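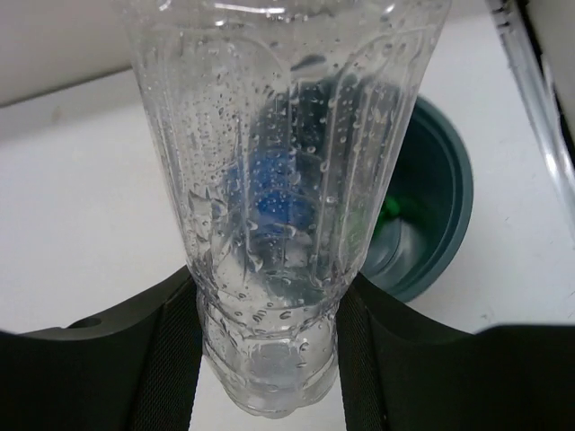 Plevus is a grasp planning and perception package for one or two arms, and we stock it with some reservations. Most software in this class comes with a page telling you that transparent objects are "solved". We don't believe that, and we'd ask you not to believe it either until you have tried your own worst items. A clear drinks bottle held between two fingers is a fair place to start. The plastic has beads of water all over the inside, each one throwing back its own bit of light, and anything coloured standing behind it comes through as a smeared patch of blue. A depth sensor makes very little of that. Plevus makes something of it, some of the time, and it says when it can't. The last part is why we agreed to sell it.

What you get

The package has three modules, all installed together and licensed together.

Perceive takes colour images from the wrist and from a fixed view and produces object outlines with a confidence score. It does not need depth, though it will use it. The score is the useful bit. Other packages give you a score that sits near the top of the scale whatever happens; this one does drop when the view is poor, and you can set the planner to stop below a level you choose.

Plan turns outlines into grasps and arm paths. It handles two arms sharing a table. It does this cautiously, which in practice means one arm often waits for the other when a person watching would say there was plenty of room. There is a setting called "shared zone margin" that reduces the waiting. Turn it down in small steps.

Trace records what the other two decided and why, against the camera images, so that you can go back through a bad pick afterwards. We would buy Plevus for Trace alone and we have told the makers so. They seem to find this a bit disappointing.

What the brochure says, and what we say

"Grasps any object." No. It grasps objects it can outline. Film, netting and loose carrier bags are poor. Clear bottles are fair if one camera has a plain background behind them and weak if both cameras look through the bottle at something busy.

"No calibration." You will calibrate. There is a guided routine for the hand camera and another for the fixed one, and both need repeating if anybody knocks a bracket. The brochure calls this "alignment".

"Works with your existing controller." It works through the Koo bridge, which is a separate program and has its own updates. If your controller has a Koo driver already, you are fine. If it hasn't, somebody has to write one, and we would want to see that quoted in writing before you order anything.

"Real-time replanning." It replans between moves. During a move it can slow down or stop. Those are good things to be able to do, but the wording suggests more.

Our own trial

Ok-hee Kong ran Plevus for us in September, over nine working sessions and 400 pick attempts, with settings as supplied for the first part and her own settings after that. We aren't publishing a success rate. Hers would only tell you about her objects, her lights and her fingers, and every supplier who prints a single percentage knows this perfectly well.

What we will pass on is her list of grumbles. The outline of an empty bottle tends to come out too short at the neck, so the planner prefers to take hold low down. With ribbed pads on the lower body this is a decent grip. With smooth pads she didn't trust it. Leaning objects were the second grumble. Plevus assumes that things stand up or lie down, and a bottle propped at an angle gets treated as one or the other until you switch on free tilt in the object settings, at a cost in planning time. The third was cables. The planner models the arms and grippers in detail but knows nothing of the loops of cable hanging off them unless you draw them in as keep-out shapes, and the drawing tool is clumsy.

A table with two arms and one open bin shows all of this at once. The round bin at the back is easy, a dark shape on a white top. The bottle with the blue label leaning upright on its near rim is the awkward one, and the label helps a good deal, as it gives Perceive an edge to hold on to where the clear neck above gives it next to nothing. Then there is the small bottle with the white cap, lying partly under the purple cable. A planner that takes no notice of cables will happily offer you a grasp there. Draw the keep-out shape first.

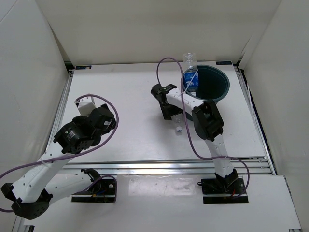
Setting it up

Allow longer than the quick start guide suggests. The order below is ours and differs from the one in the guide.

1. Install the Koo bridge on its own and move each arm by hand through it. Don't install Plevus until this is dull.
2. Fix the lighting. Perceive copes with dim and it copes with bright, but it does badly when the light changes through the day.
3. Run both camera routines, then check them by touching a known point on the table with each gripper.
4. Draw keep-out shapes for rails, walls and cables. Draw the cables at their widest swing.
5. Load a few easy solid objects and get through a session with those before you try anything clear.
6. Only then set the stop level. Ok-hee's advice is to start high, put up with the stops, and read them in Trace before you lower it.

What it needs

A Linux workstation with a supported graphics card (the list is on the order form, and it is shorter than you'd like). One camera at the hand of each arm in use, plus one fixed camera. Plevus will start with fewer, but we won't support it.

Release 11 is the version we supply. Settings files from earlier releases are meant to import cleanly. Ours lost its keep-out shapes, so print yours or save a screenshot before upgrading.

Who should leave it alone

If you pick one rigid part from a fixture, you don't need this and a taught position will beat it every day of the week. If you need a safety-rated stop, Plevus is not one and must not be wired in as one. If you have no one on site who likes reading logs, you'll be paying for the best part of the package and never opening it.

How it compares

We also carry Gasberg, which is quicker to set up and has a nicer screen. Gasberg's confidence score is the sort we complained about above: it stayed cheerful in front of objects it had plainly got wrong. For boxes and tins we would still pick Gasberg. For mixed items with clear plastic among them we would pick Plevus, with the stop level high.

Ordering and trial

Tronbridge supplies Plevus as a yearly licence per cell, one arm or two at the same price. We lend a trial licence for 11 days, with every module switched on, and we ask that you run it on your own objects and leave the sample set in its box. Trial requests received by 31st October go out with the current release. Send us the name of your controller, the fingers you use and a short list of the items you expect to fail. If the list is blank we will probably ring you up and ask again.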